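April, open day at Prevlow, notes

Doors at 2, two groups from Hinance and one from Wasilewska. Ran the simulator on the big screen and kept the real arms powered down until the second group.

Setup
- Two-arm model, both grippers up and open at the start pose.
- Two small objects as targets, side by side, right between the gripper tips.
- Seed 131, 50 episodes queued. Only got through 4 with visitors talking - fine.

Run notes
- Most questions were on reach and why the arms wait before moving. Need a better answer on the second one.
- Start view from the robot's side, as shown to the first group:

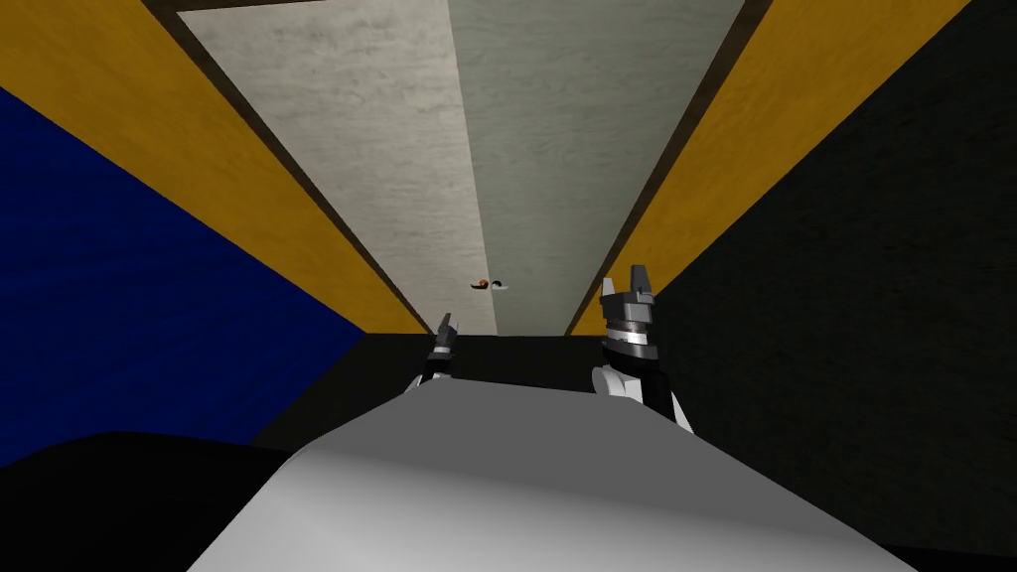
- Prusance loader crashed once on reset. Restarted, same seed. Log it before the next visit.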